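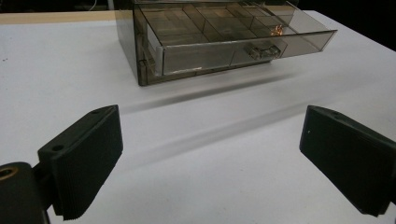 Rendcombe hand gripper, jaws wide open, with the drawer organizer at the far side of the table.

5 shares | 37 comments

Rendcombe Hand Gripper Review: A Few Weeks of Opening Very Small Drawers

So I finally caved and bought the Rendcombe. Those of you who read the Drilum review back in the spring will remember that I ended it grumbling about my wrist, and a bunch of you wrote in the comments that I should quit complaining and try the Rendcombe. Fine! You win. It has been on my bench for a few weeks now, I've used it nearly every evening, and I have opinions.

Quick background for anyone new. I collect demonstrations for a tabletop manipulation project I do with Kalkidan Gebru. She trains the policies, I do the hands-on part, and we argue about camera placement by text message at hours when both of us should be asleep. The tool I use for this is a hand-held gripper with a camera on it, so the recording shows what the robot would see if its own hand were doing the job. I had been using the Drilum for most of a year, and before that a homemade thing that I will not be showing on this site again.

The Rendcombe cost me $370 with one pair of fingers and no camera. You supply the camera. That's a bit more than I paid for the Drilum, and I sat on the order page for a good while before clicking.

Out of the box

It comes in two halves and you have to put the jaw assembly on yourself, which took me one cup of coffee and a little swearing. The instructions are one folded sheet with drawings that must have looked great at full size. Step four and step six are the same drawing as far as I can tell. If you've ever built anything with linkages you'll be fine, and if you haven't, take a picture before you tighten anything so you can get back to where you were.

Everything lined up on the first try, though, and I can't say that about the Drilum (I had to drill out a hole on that one, and then felt sick about it all afternoon). The finger mounts go on square. I pushed the jaws closed over a strip of paper and it was held along the full face, no light coming through on one side. That made me happy out of all proportion.

My one gripe at this stage is the hex key. They put one in the box and it's too short to reach the back screws with the handle on. Use your own.

The fingers

I think this is the part most of you want to hear about. The fingers are chunky black blocks, and the gripping face has fine ridges running along its length — you can see them well on the left finger in the picture up top. I was suspicious of the ridges. I've had textured fingers before that grabbed beautifully on foam and then skated right off anything glossy, and my whole summer has been glossy things.

The thing I've been working with most is a smoky see-through drawer organizer, the type with little divided compartments inside. It's a mean object to practice on. The drawer pull is a small molded nub with two rounded lobes, and there isn't much of it to hold. With the Drilum's rubbery pads I could pinch it, but the pads squashed as I pulled, and I'd feel the grip creep toward the end of the nub and let go. The Rendcombe's fingers don't squash. You get on the pull, you feel that you're on it, and if you come in at a bad angle you feel that too, right away. I like a tool that tells me when I'm being sloppy.

The other side of that coin is that these fingers are not forgiving at all. Paper cups, soft packaging, the sponge I use for the cleaning tasks: I had to relearn all of it. On the first evening I crushed two cups and said a word my neighbor probably heard. If your project is mostly soft stuff, I'd look hard at the softer finger set before ordering. I haven't tried those, so I can't tell you if they're any good.

Small parts are where it won me over. Reaching down between thin dividers for something at the bottom of a compartment used to be a coin toss for me. These are still big fingers, and there are compartments they simply won't go into, so don't expect magic. In the ones they do fit, I can get a decent hold on a small part standing on its end. For parts lying flat I still slide them up the wall first, and Manaia Kerslake, who has far more patience than I do, has been sending me clips of a trick where you tip the part with one finger and close with the other. I'm getting it maybe half the time.

Opening width and the camera view

The jaws open wide. Wider than I need most days, but I'd take too wide over too narrow any time. With the fingers fully apart there is a big clear patch of table between them in the view, and I can line up on something at the far side of the table without a finger in front of it. On the Drilum, one finger always hid the very thing I was heading for until the last second, and I'd end up steering by habit. Kalkidan says the policy was steering by habit too, ha.

I went through three camera positions before I settled. High and tilted down gave me a lovely view of the table and a lousy view of the fingertips. Low and flat was the opposite. Where I have it now, both fingers come up from the bottom and sides of the picture, and I can see what they're about to close on as well as what's past it. I lose the tops of tall things when I get close. I can live with that.

Two warnings. First, a white table is a pain. Mine is matte and it still throws soft reflections and shadows all over, and in dim light the picture gets noisy in the dark areas, fingers included. That's my camera's fault more than the gripper's, but black fingers don't help when you're trying to see where one ends and a shadow starts. Roswitha Fröhlich puts a strip of pale tape along the top edge of hers and swears by it. I keep meaning to try.

Second, move slowly. You will think you're moving slowly and you aren't. Go back and watch your recordings from the first day with any new gripper and it's all smears. I set a kitchen timer next to me and try to stretch each approach out longer than feels natural.

How it wears

The finish marks easily. There are pale scuffs on the top edges of the fingers, a light chip near the tip of the right one, and a small bright nick on an inside corner. I'm not gentle, and I don't baby my tools, but I did expect them to look good for longer than this. None of it has changed how it grips as far as I can feel.

There's a brass-colored ring in the mount on the left side, and I've been keeping an eye on it, as the Drilum got loose in that same area after a couple of months. So far so good. I wiggle the left finger every time I pick the thing up (it's a nervous habit now) and there's no slop I can feel. Dale MacDonald has had his since last November and tells me he's tightened it once. Dale also stores his in a sock, so make of that what you will.

One thing I'd change is the trigger spring. It's stiff. For the first half hour it's pleasant, there's a nice definite snap when it opens again, and then somewhere in the second half hour my hand begins to ache at the base of the thumb. Morag Aitken swapped hers for a lighter spring out of a hardware store assortment and says it's a different tool. I've ordered a few to try. I shouldn't need to on something at this price, but it's a cheap fix and I'll post the size once I've found one I like.
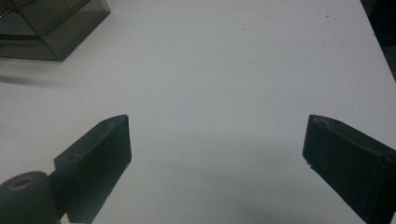 Rendcombe or Drilum?

I still have both on the bench, so I'll just tell you which one I reach for. Drawers, lids, small hard parts, anything with an edge: the Rendcombe, every time. The view is better, the fingers go where I point them, and I throw away fewer recordings. For soft things and for long sessions I pick up the Drilum. It's lighter, my hand doesn't hurt, and those squashy pads cover up a lot of bad aim.

If I could only keep one I'd keep the Rendcombe, swap the spring, and put up with the rest. If you're brand new to this and not sure you'll stick with it, get the Drilum used. They come up for sale pretty often, and it'll teach you plenty.

A few folks asked about the Admasu, the one with the long thin fingers. I had a loaner for an afternoon and that isn't enough to review anything. It fit into compartments neither of these two will go into, and it also flexed enough under a hard pull that I wouldn't want it on a sticky drawer. I've asked for a longer loan. No word yet.

Liked: stiff fingers that hold a small pull, jaws that open really wide, square mounts right out of the box.

Didn't like: the spring, the little hex key, how fast the finish scuffs, that instruction sheet.

If you own one and you've found a camera mount that keeps the tops of tall objects in view when you're close in, leave it in the comments, please. I've tried tilting mine back and then I can't see the fingertips, and Kalkidan complains.

2,877 views

Related reviews
Drilum Hand Gripper: A Year of Sore Wrists
Plumness Clip-On Camera Arm, Second Try
Cheap Lights for a White Table
Soft Pads or Hard Fingers for Lids and Jars
Plumness Foot Pedal Controller: Is It Worth the Cable Mess?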